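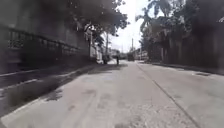

**Progress report, student sidewalk and street robot project (Lenihan)**
Submitted to: Nakudley Fund, education grants
Prepared by: Piroska Orbán, course lead
7 Jun 2018

## Work completed in May

The class moved from the gym to outdoor driving. The test route is a straight concrete street between walls, with tree cover along both sides. The surface is worn and has slab joints. Students logged 178 runs, all at walking speed with a student holding the stop switch.

Lane keeping now uses the curb line as its main reference. The earlier version tracked the strongest edge in view and tended to pick up joints in the pavement. The team labeled 2,013 images by hand to retrain the edge filter. Of the runs logged with the new filter, 423 meters in total were driven with no steering input from a student.

Detection of people and vehicles is limited to near range. Objects at the far end of the street are too small for the current model and are ignored until they come closer. Top speed is capped for this reason.

## Open problems

- Exposure. Bright sky between the trees washes out the concrete. Semari, the logging software, now saves exposure values with each image.
- Shadows and dark stains near the curb are sometimes read as obstacles. The robot stops and has to be released manually.
- The left wheel encoder drops counts on rough pavement. A replacement is on order from Trunach.

## Budget

Spending to date is $3,180. The largest items were batteries, two motor controllers and the spare wheel set. The line for printed course materials has not been used, and we ask to move it to replacement sensors.

## Next period

1. Fit the new encoder and repeat the baseline runs.
2. Add stain and shadow images to the training set.
3. Write up the stop-switch procedure so the second student group can use it.

Run logs are available on request.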